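Data card, last edited 18 March 2024

# Tadby Shelf

Tadby Shelf is a set of teleoperated episodes in which a humanoid robot reaches for, straightens and moves packaged snacks on shop shelving. We collected it to test one question: does a policy trained on head-camera video get better or worse when blurred frames are thrown away first?

## What is in it

- 1250 episodes, each one instruction long
- head-camera video, joint positions for both arms and both hands, and the operator's text instruction
- a blur score for every frame
- a success label for every episode, given by a second person who did not operate the robot

Instructions are short and name the item by colour or place, such as "pick up the pink can" or "stand the end can upright". Shelves were restocked by hand between episodes. Cans were left leaning if they had been knocked, and we did not tidy the rows for the camera.

## Splits

| Split | Episodes |
|---|---|
| train | 800 |
| validation | 200 |
| test | 250 |

Splits are made by session, so no session appears in two of them. Two sessions from August were recorded under different lighting and are kept in the test split only.

## Method

The blur score is the variance of the Laplacian on the grey-scale frame, divided by the median for that session. Low means blurred. We trained the same policy three times:

1. **all** - every frame kept
2. **drop** - frames scoring under 0.4 removed
3. **weight** - every frame kept, with the loss scaled by the score

The policy is Prilum, with its default settings apart from a longer action chunk. Training data, batch size and number of steps were the same for all three. Each model was then run on the robot for 600 trials, using the same list of starting layouts.

## Result

| Model | Successes out of 600 |
|---|---|
| all | 431 |
| drop | 374 |
| weight | 438 |

Dropping blurred frames made things worse. Most of the loss came in the reach, while the head and the arm were both moving. Those are the frames that score lowest, and once they are gone the policy has very little to learn from between standing back and having the fingers at the shelf edge. The typical failure in **drop** was a hand that stopped short of the can and stayed there.

The gap between **all** and **weight** is too small to mean much. We use **all** in later work as it has one fewer setting to get wrong.

## Known problems

- The success label covers the named item only. An episode where the right can is picked up and its neighbour falls over is still marked as a success.
- Colour words are not consistent. One operator's "orange" is another's "yellow", and we left the instructions as typed.
- Joint positions lag the video by a small fixed amount in the early sessions. The loader corrects this unless you pass `--raw`.
- Reflections from the white shelf fronts push the blur score up. A frame with a bright shelf edge can score as sharper than it looks.
- Printed text on the packets is often unreadable in moving frames, so the set is a poor choice for work on reading labels.

## Loading

```
pip install tadby-shelf
tadby fetch --split train --out data/
tadby check data/
```

`check` compares file hashes and prints any episode with missing frames. The full download needs 592 GB of free space. If you only want the video and instructions, add `--no-joints`, though the saving is small.

## Related sets

Friesen uses the same file layout and can be read with the same loader. Gelonix does not - its episodes hold several instructions each and have to be cut up first. The script for that is in `tools/split_gelonix.py`, and it expects the older folder names.

## Sample frame

From the reach part of an episode, at full size, with no sharpening:
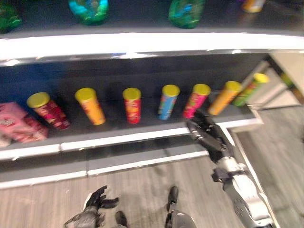 Please report bad labels by opening an issue with the episode number and the frame where the problem starts. Corrections go into the next release, and old releases stay available under their own tags.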